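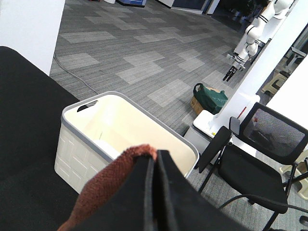 Left gripper, brown cloth, bin still empty.

18 Oct 2023 - laundry, cloths into bin

Kirsten wants one line for the August-to-now summary: can it do laundry yet. Draft answer: it can do a cloth. Laundry is a plural.

Setup same as before except the bin stays on the floor next to the black top. Tiago wanted it up on a stool so the arm doesn't have to reach down so far. I said people keep these things on the floor. We left it on the floor. Speed cap is at 40 percent and stays there until Leonilde signs off on the new wrist limits, so please stop "just trying" 60.

Two things I keep going back and forth on. First, where to pinch. Grab a cloth in the middle and it hangs in a bunch, which clears the rim fine but lands as a lump. Grab a corner and it hangs long and wants to drape itself over the side of the bin. The Zaseo planner likes corners. I like bunches, at least for anything going in a bin, where a lump is perfectly respectable. My own hamper is nothing but lumps.
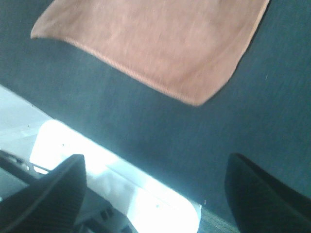
Orange cloth flat on the gray, fingers open.

Second, flat cloths. A flat cloth on fuzzy fabric gives the fingers almost nothing to get under. Rumpled is easier by a mile, so we have a machine that prefers a messy house. Rosário suggests pushing the near hem inward first to raise a ridge, then pinching the ridge. Worth 13 tries with the push and 13 without, same cloth, before we argue any more. Log them in the Calado sheet, one row each, and write down the ugly ones too.

Also to do: glare on the white side is strong enough to blow out the wrist view. Try a fixed exposure before anybody buys a blind.

Teresa asked over lunch when it will fold. I told her to ask me after it can pick up.
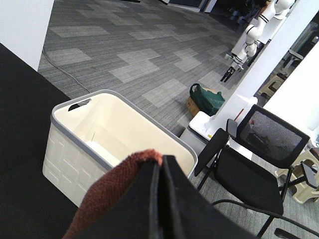
Entered by Rosário Sequeira

Adding to the above while I have the notebook. The brown one pinches well, thick texture, plenty to hold. I would not judge anything by it. If we demo only with the brown towel we will look like geniuses until somebody hands us a pillowcase.

Release height: start 5 cm above the rim and go down from there. Second arm parked, gripper down, for all of the one-arm runs. Leave it parked. Two-arm runs get their own page.

On Kirsten's line, I'd put "slower than a bored teenager, complains less." She can edit.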